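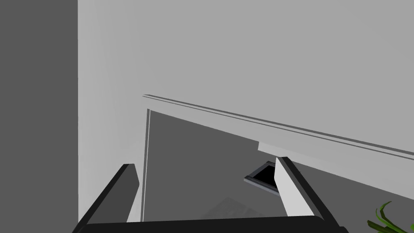
Notes from the teaching desk
June
By Imani Tillman

Search this site Search Go

I have spent most of this month with my hand in a controller, and my wrist would like a word. We're getting Vlad (our simulated arm, named by Emanuel before I had any say) ready for the Tollby house tasks, and that means somebody has to sit down and show it everything by remote control first. That somebody has mostly been me!

The target for each task is 100 good demonstrations. I got to 101 on the first one, having lost track somewhere after lunch, and Ovidiu Enache kept the extra. He keeps everything. Across the whole group we now have 700 saved runs, with Despina Cârstea well out in front of the rest of us, and if you watch hers next to mine you can tell who learned on the old joystick and who didn't. She glides. I go forward, stop, have a think, go forward again.

If you haven't tried driving from the gripper's own view, it takes some getting used to. The fingers are always there at the bottom of your screen, and when the wrist rolls they stay put and the whole house tips over instead. A ledge that you know perfectly well is level comes sloping down across the screen like a slide. My first few goes I kept trying to straighten it up before doing anything else, and all those little corrections went into the recording. Ionuț Jitaru played one back to me and asked if I was trying to teach the robot to be seasick.
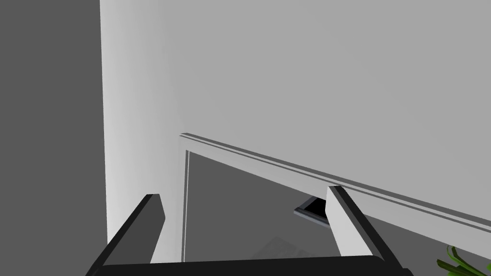 His advice was to leave the tilt alone and look at the gap between the fingertips. Is the thing you want in the gap? Good, carry on. Is a finger in the way of it? Then shift sideways before you go any closer — the arm will be learning from what that view shows, so if I can only see half of something, so can it. I've found this much harder than it sounds, as I know the room by now and can steer by memory. Despina says she swaps to a different start position after every 3 runs so she can't get lazy, and I've started copying her.

The other habit I'm trying to break is hovering. I leave the gripper wide open in mid-air while I decide what to do, and then of course hovering is part of the lesson. Emanuel's rule is to make your mind up before you press record. Fair enough, though he does have a way of saying it from right behind your chair.

A few bits of housekeeping. The Doltier controllers have been reset, so please check your left and right before you start (I drove off the wrong way for a good minute). Runs now go straight into Idix when you press save, and you can still bin a bad one from there, but add a line saying why. "Bumped the ledge" is plenty. Please don't bin a run just for being slow, Ovidiu wants those too.

We still need drivers for the early slot, 8 till 10, and you don't have to be any good. A mix of hands is useful, and mine could do with the rest. Drop me a message if you fancy it and I'll sit with you for the first few.

Contact the newsletter | Copyright Tollby Teaching Group | Back to top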